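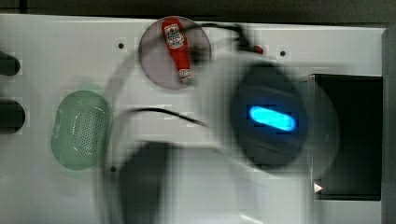
Bargate Neighborhood Watch
Minutes of the regular meeting, 18/09/2019

Present: Peninah Okoth (chair), Dagim Tufa, Godfrey Mussa, Tatu Mwakyusa (minutes). Apologies: Declan Ó Ceallaigh.

1. Last minutes
Approved with one correction. The stolen bicycle was taken from Clornari Street, not Clornari Court.

2. Car break-ins
Godfrey reported six break-ins since the last meeting, four of them in the lot behind Valdovinos Hardware. Three of the cars had been left unlocked. A man was arrested in connection with two of the thefts and has been released on $2,000 bond. Police have asked residents not to post his address online. Godfrey will pass on the court date when he has it.

3. Lot lighting
Two lights are still out on the north side. Dagim has written to the owner twice with no reply. He will call the city code office.

4. Flyers
200 printed, 178 delivered. Tatu will take the remainder to the Nundolari Apartments office.

5. Porch camera list
42 households have signed up. Peninah asked that the list go only to the police liaison officer. Agreed.

6. Other business
A resident asked about the abandoned van on Nundolari Road. It has been tagged for towing.

Next meeting in October, same room. Declan to bring the sign quotes.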